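Why Is a Butcher-Block Table Striped?

Have you ever rested your chin on a wooden table and looked at it really, really closely? If you have, you may have noticed that some tables aren't all one color. They have stripes! One stripe might be pale like vanilla ice cream, the one beside it might be tan like toast, and the next one a little bit red. You might think somebody painted them that way, but the colors come from the wood itself.

A table like this is called butcher block. Long ago, butchers needed a very strong surface for chopping, so woodworkers glued lots of smaller pieces of wood together into one big, thick slab. The name stuck, and people still use it today, even for tables where nobody has ever chopped so much as a carrot.

So how do you make one? You start with long strips of wood. The strips can come from different trees, or from different parts of the same tree, and that's where the colors come in. The wood in the very middle of a trunk is called heartwood, and it is often darker. The wood closer to the bark is called sapwood, and in a living tree it carries water up to the leaves (a bit like a whole bundle of drinking straws). Sapwood is usually paler.

Next comes the sticky part. Sunil Sivakumar makes tables at a workshop called Furnamside, and he brushes glue along the side of every strip, lines them all up, and squeezes them together with big metal clamps. Then he has to wait, which he says is the hardest part of his whole job! After that he sands the top until you can slide your hand across it without feeling where one strip stops and the next begins.

Now for the lines inside the stripes. Those are called grain. Most trees in places with cold winters grow a new layer of wood each year, and when you saw a trunk the long way, the layers show up as lines and streaks. Some are so faint you have to hunt for them, and some are nice and dark.
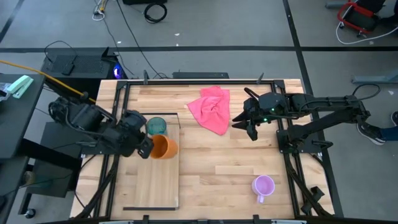 Wood also drinks, believe it or not. When the air is damp it soaks up a tiny bit of water and swells, and when the air is dry it shrinks again. One wide plank can bend or curl when this happens, but a lot of narrow strips glued side by side tend to hold each other flat. It's a little like linking arms with your friends in a long line, so that it's harder for any one of you to tip over.

If you have a wooden table at home, try following one streak of grain with your finger, from one end as far as it will go. Then pick another. You could even lay a sheet of paper on top and rub it gently with the side of a crayon to see if any of the lines come through. Old tables work best for this, the kind with a few bumps in them.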